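Otel Home Notes: Chains, Cloths and Bags in a Small Living Room
Updated August 16, 2026

Scope: storage and care of fine chains, light table linens and soft handbags where there is no dressing room and everything shares the living room. Heavy coats and boxed jewelry are handled on separate pages.

1. Thin chains on a bar stand

A fine chain kept in a dish will knot. A chain kept on a peg will not, provided the drop is long enough and the pegs are spaced. Measure the longest chain closed, from the clasp to the lowest point of the loop, and compare that with the clear height between the pegs and the base tray. A 633 mm chain hung closed from a single peg drops a little over 300 mm. If the stand is shorter than the drop, drape the chain over two neighboring pegs to take up the extra length.

Close every clasp before hanging. An open clasp hooks the next chain over and starts the tangle the stand was bought to prevent. 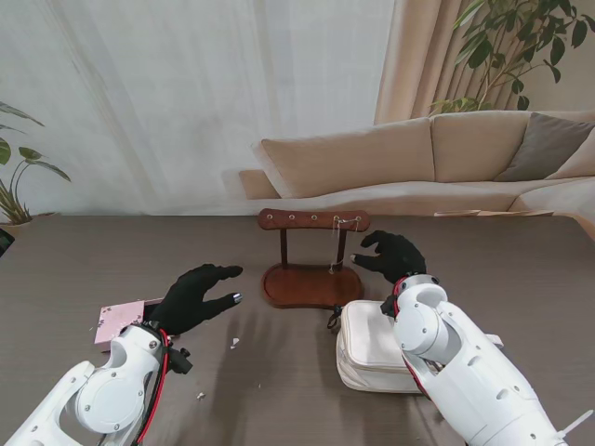 Bar stand with five pegs and an oval base tray. A thin chain is draped over the pegs at the right end.

Load the stand from the ends toward the middle, and alternate sides to keep the weight even. Two-post stands on an oval tray are stable front to back only within the width of the tray, so heavy pendants go directly over a post. The raised rim keeps earrings and spare clasps from rolling off; it also collects dust, and a dry half-inch paintbrush clears it faster than a cloth.

2. Several strands on one rack

Group by link size. Fine cable chain next to fine cable chain is acceptable. Fine chain next to rope or curb chain is not, as the smaller links work into the larger ones. When taking one strand from a group, lift it from below with the fingertips, relieve the weight, and then raise it off the peg. Pulling down or sideways loads the neighbors.

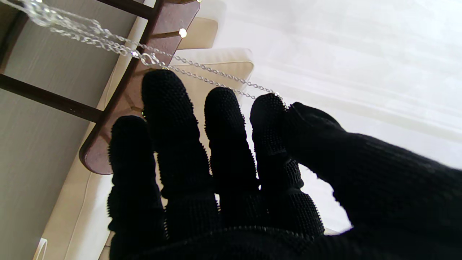
Silver chains hanging from a dark reddish-brown rack.

Knit gloves keep skin oil off the metal but catch on prongs and open jump rings. Use them for plain chain and go bare-handed for anything with settings. Wash the gloves separately from anything that sheds lint.

Silver in open air tarnishes. In the Plodetville area, where summer humidity often passes 70 percent, we wipe ours every 2 weeks from June on with a dry untreated cotton cloth. Polishing compound comes out once a year at most. It removes metal, and on plated chain it removes the plating.

Wooden racks: a thin coat of paste wax, buffed out fully and left overnight before anything is hung on it. We use Stollel clear. Any neutral furniture wax is suitable — avoid oil finishes, which stay soft in the grain and transfer to the chain.

3. White cloth near a small round table

White fabric shows handling marks along the hem first, since that is where it gets picked up. Support it from underneath with the whole hand spread and let the weight rest across the fingers. Pinching the edge puts a crease in it that an iron has to take out.

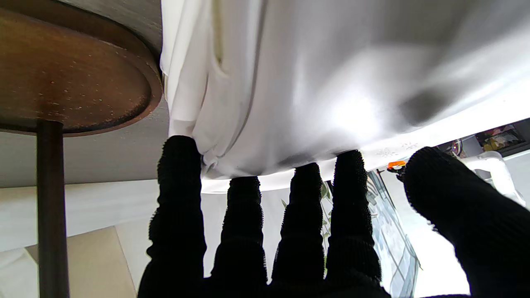
White fabric lifted from underneath. A faint embroidered floral pattern is stitched near the hem.

Embroidered edges are ironed face down on a folded towel, at the setting for the ground fabric or for the thread, whichever is lower. Work from the center of the piece out to the hem. Press seams along their length and do not drag the iron across them.

Before covering a small table, run a palm around the rim of the top and down the legs. A raised burr on a metal leg will pull a thread at floor level and it will not be noticed until the next wash.

4. Handbags

Hang a soft bag empty or nearly empty. The strap takes a set in whatever curve it is left in, and a loaded bag stretches at the two attachment points. Braided straps should hang free on one side, clear of furniture edges.
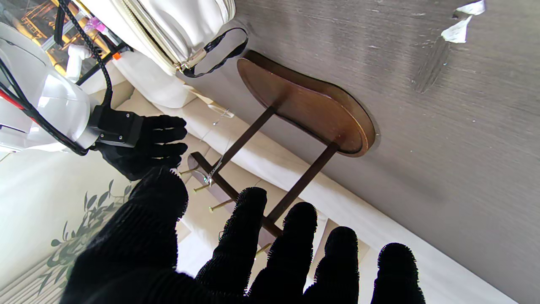 White and other pale bags need clearance from dark polished wood, as fresh wax or stain will transfer. Two inches is enough. Close the zipper fully before hanging, so the teeth do not rub the lining, and turn the pull to the outside. If the zipper drags, run a plain candle stub along the closed teeth, work it back and forth, and wipe off the residue before it reaches the material.

Creases in a smooth bag relax with light stuffing. Use unprinted tissue, filled to shape and no further. The Politis bag hooks we fitted by the door have a wide flat lip and leave less of a mark than round wire hooks. Check the screws when you wax the rack.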